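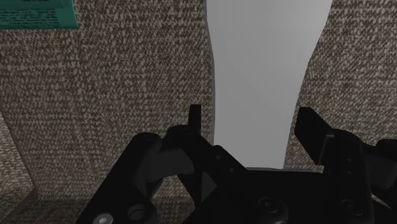
4. What the students built, and how it went

Colleen Melnyk
September 2023

Figure 4. Wrist view in the simulator: open fingers either side of the pale grey object, woven fabric behind, green printed item at upper left.

I teach the second-year robotics module at Durnach, and this section is the part of the paper I most enjoyed writing, so forgive me if it rambles a bit. The module ran with 25 students, split into small teams, and every team had the same job: get a simulated two-finger gripper to pick up household things from soft, patterned surfaces. We did the whole lot in simulation. The college has one real arm (it lives in the Werkwood building and is booked solid until the end of term), and I'd rather have a whole class trying things at once than a queue in the corridor!

Each team got a copy of our simulator set-up, which we call Daltent, and a folder of test objects. The students wrote their own approach and grasp code from scratch. Most of them went straight for the obvious plan – come in from above, close, lift – and most of them were cross by the end of the first week.

The view in Figure 4 is a good one for talking about why. The weave is busy, all little beige and tan flecks on a dark ground, and the object has hardly anything on its face for a program to hold on to. It also gets narrower towards the gripper, so where you choose to close matters a great deal. Then there's the light. We kept it dim on purpose, and the gripper comes out nearly solid black, so several teams had code that couldn't tell a finger from a shadow. One team, who named their program Mishra, gave up on colour altogether and went looking for long smooth outlines. I was doubtful and said so. They were very nice about it afterwards.

The green item caused its own fuss. Its rows of print are far too blurred to read, but they have plenty of contrast, and two of the early programs kept setting off towards it as if it were the target. We had a lovely long argument in class about whether that was the program's fault or mine for not saying clearly enough what the target was. (Mine, I think. I rewrote the task sheet in March.)

By the end of the module the teams had logged 108 attempts between them that I was happy to count, with full records and no hand-editing of the start position. I threw out another 14 where the log was missing or somebody had nudged the object to help things along. I don't hold it against them, I'd have done the same at nineteen.

What I'd change next time is the marking. I gave too much credit for a clean lift and too little for a decent written account of a bad one, and the bad ones were where the students learned to look at their own pictures properly – zooming in on the fingertips, checking the gap on each side, asking whether the pad was really where the code said it was. The next section goes through the logs team by team.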